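Open afternoon at the Zukmont building, Brallow

The invitation said two o'clock, and by two o'clock the car park was full, so I left the car outside the carpet warehouse and walked back along the dual carriageway with my printed confirmation going soft in the drizzle.
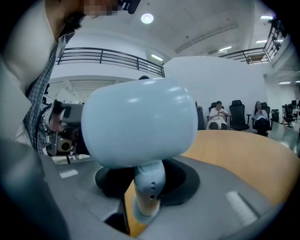
I'd signed up because I write a small newsletter about workplaces and the furniture in them (944 subscribers, several of whom I'm not related to), and Zukmont had let it be known that they'd refitted their whole first floor. I will go a long way to look at a refitted first floor. I once took two trains to see a mezzanine.

Our guide was Raymonde Pelletier, who looks after the building and has opinions on it. She took us up the back stairs, the lift being reserved for sandwiches. There were 18 in our group and one of us, Sheldon Gill, had been on the same tour in December and kept telling us what was coming next. He was wrong about the stationery cupboard but otherwise sound.

The tables first. They're a light wood with an orangey tan to it, somewhere between a good biscuit and a bad holiday, and the edge is rounded. I approve of a rounded edge. I've spent most of my working life walking into the other sort, and I have a place on my left hip that can tell you which offices I've temped in. Raymonde said the old tables were grey and square and came with the lease, and that when they were taken away two people asked to keep one. They were talked out of it.

The supplier is Kowalczyk, who also did the doors. I asked what a table cost and was told it depended on the quantity. I asked what it cost at this quantity and was shown the doors.

Office chairs next, and people sitting in them, heads down over whatever they had in their hands, taking no notice of visitors whatsoever. I found this restful. At most open days the staff have been told to look up and smile, and you go round feeling like minor royalty at a biscuit factory. Zukmont's lot carried on. I had a go in a spare chair by the window and it was comfortable in the way that makes you suspicious, with a lever on the right that I thought was for height. It was for something else. Sheldon had warned me about the lever.

Dress is whatever you like, as far as I could tell, from checked shirt upwards. I'd worn a tie.

The kitchen is through a sliding door at the far end and was plainly where the money went. It has a Fuluter boiling water tap with a child lock, which defeated four adults and was then operated by Raymonde with one finger while she talked about something else. The tea was good. The mugs are all new, 118 of them for 76 staff, and I was told the difference is expected to be gone by spring. There's a laminated notice about the fridge, of course. I've never seen a kitchen so expensive that it didn't have a laminated notice about the fridge.

Less good: the coat hooks are behind the door, so everyone who hangs up a coat is hit by everyone who comes in. The signs to the toilets use a typeface so thin that one of our party went past them twice. And it's a loud floor. Raymonde says there are panels coming for the ceiling, and said it in the voice of a woman who has been saying it for a while.

We were back downstairs at nearly four for the sandwiches, which had enjoyed their ride. Egg went first. I took a brochure, a pencil and a wood sample about the size of a domino, which is now on my desk next to the mezzanine one.

Next tour is in the spring and you book through reception. Park at the carpet warehouse, they don't seem to mind.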